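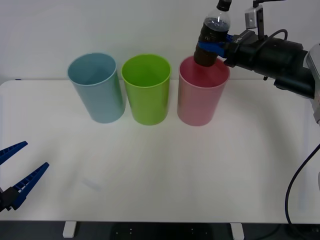 Write down what counts as a pour

By Nyokabi Rweyemamu

Ask three robotics labs whether their machine can pour a drink and all of them will say yes. Ask what they mean by it and you will get three different answers. One means that the bottle was tipped over the right cup. Another means that liquid ended up in the cup. The third means that the right amount ended up in the cup, none of it on the table, and the bottle was put back upright afterwards. These are different jobs, and at the moment they are all reported under one word.

I think we need a short, dull, shared standard for everyday handling tasks, and pouring is a good place to start. It is common, it is cheap to set up, and it goes wrong in ways anyone can see.

I spent most of last year on the test desk at Murkavden, where we were sent trial records by groups who wanted them compared. The set I remember best had 1,261 pouring trials in it. Each one was marked pass or fail. There was no note of how full the bottle was at the start, how far apart the cups stood, or who had decided on the mark. When I asked, I was told the operators "just knew". I am sure they did. The people reading the results later did not.

A standard for this could fit on two sides of paper. It should say what the robot is asked to do, in a full sentence, including which cup. If the cups differ only in colour, the instruction should name the colour, and pouring into the wrong one should be a fail even when the pour itself is clean. It should say how much liquid is in the bottle at the start, and whether the cap is on or off. A pour with the cap on is a perfectly sensible thing to practise. It is a test of reach, grip and tilt, and it should be called that. It should not sit in the same column as a pour with an open bottle.

Then there is the second arm. Many of these set-ups now have two, and a lot of tasks only use one of them. What the other one does in the meantime is hardly ever written down. Is it parked in a fixed spot? Is it free to move? May it steady the cup if the cup starts to go over? Each of those makes the task easier or harder. I would want one line in the record for it, every time.

Spills need a rule as well. My colleague Satish Awasthi wanted any drop on the table to be a fail. I thought that was too strict, as people spill drops all the time and nobody calls it a failure to pour. We settled on weighing the cup before and after, and passing anything where at least 80 per cent of the amount asked for had gone in. I still don't know if that is the right number. It is a number, though, and a reader can see it and disagree with it.

The usual complaint is that rules like these slow people down. Sushil Singhal, who ran the Eltia trials, put this to me quite firmly in May. His team resets the table by hand after each attempt, and every extra box on the form costs them time. He has a point. When we tried a long version of the form, people began filling it in at the end of the session from memory, and a form filled in from memory is worse than a short one. We cut it to 7 boxes and the problem mostly went away.

A better complaint came from Narendra Mishra. He said that once a test is fixed, people build for the test. Give them the same cups in the same row and they will end up with a robot that is very good at that row. I agree with him, and I would deal with it in the standard itself. Say that the order of the cups must change between attempts, and that the order used must be recorded. Say that some attempts must use a cup the robot has not been trained on. Leave the choice of that cup to somebody outside the team.

Failures should be kept too. I have seen folders where the bad attempts were cleared out because they were "not useful". A dropped bottle is useful. So is an attempt that the operator stopped halfway, provided it says so and gives the reason. If stopped attempts are left out of the total, the success rate goes up and the robot has not improved at all.

None of this needs a new body or a yearly conference. Two or three groups could agree on a page, use it for a few months and publish the page next to their results. Others would copy it if it was any good. The draft we used at Murkavden is free for anyone who wants to start from it, and the part on spills is the part I would most like to see argued over.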